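Laundry is the wrong chore to start with

Every few months somebody sends me a clip of a machine folding a T-shirt and asks whether I still think household robots are a long way off. I do, and I want to set out why in one place so that I can send a link back.

My day job is maintaining pick-and-place cells at the Ollier packing plant outside Grurkport. We have four of them. Each takes a carton from a belt, turns it and puts it on a pallet, and each will do that for a full shift without anyone looking at it. The cartons are rigid, they arrive the same way up, and their size is known before they reach the arm. When a cell stops, the cause is nearly always a carton that has stopped being rigid, usually a corner that has been crushed or got damp. A cell that has run happily since breakfast will fault on one soft corner and wait for me.

That is the best argument I have against the folding clips. A shirt is all soft corner.

People tend to judge difficulty by how tiring a job is for a person. Stacking cartons is tiring, so they assume it is hard. Sorting washing is dull but easy, so they assume a machine will pick it up in passing. The order for a machine is closer to the reverse. To lift a carton it needs the position of one box and the angle it sits at. To lift a sleeve it has to decide which part of a heap is sleeve, find an edge it can pinch, and pinch one layer when there may be three. Then the shape changes as soon as it lifts, and most of what it had worked out is out of date.

In February I sat through a demonstration by Oltel, who sell arms to small workshops and would like to sell them to care homes. The task was towels. All the towels were the same size and colour, laid one at a time on a black table. Over 16 attempts the arm folded every one, and the folds were square. I timed a few and would not have wanted to wait for a full load, but it was a fair result and the engineers did not oversell it. Somebody at the back asked about a fitted sheet and was told it was on the roadmap.

A towel on a table is a long way from a bedroom, though. A proper trial would need at least the following:

Mixed items, including anything with a hood or elastic.
Items that start in a heap, partly under each other.
A container with sides, so that the arm has to reach in and come out again.
Ordinary furniture and whatever light the room happens to have.
No resets by hand between attempts.

I would accept 8 items as a load. If a machine can clear that five times running, in a room it has not been set up in, I will write a different post.
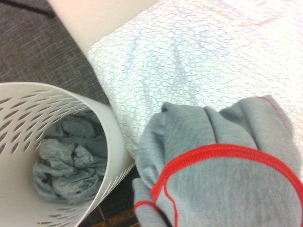
The container is the part I think gets too little attention. A basket is cheap and light, so it moves when it is knocked, and its wall takes up the space the wrist would like to use on the way in. With a wad of grey-blue cloth lying at the bottom of a white plastic one, the fingers have to go below the rim before they touch anything, and there is no flat face to aim for when they get there. The perforated sides don't help, as a depth sensor may return the wall in some places and whatever is behind it in others. Outside the basket, the pale grey garment bunched on the cushion has a different problem. Its red trim is the sort of thing a vision system can use, a strong line against a plain ground, but the line goes round a curve and over folds, and following it tells you where a seam is without telling you which way out the garment is.

Sarkar, the small firm that makes our suction cups, has begun offering a two-finger gripper with thin pads meant for cloth. I have one on the bench. It will separate two layers of cotton sheet if I present the edge to it by hand. On fleece it takes both layers nearly every time. Narrower pads might do better, and I have a pair on order.

I'll post the numbers for those once I have run them on the same fabrics.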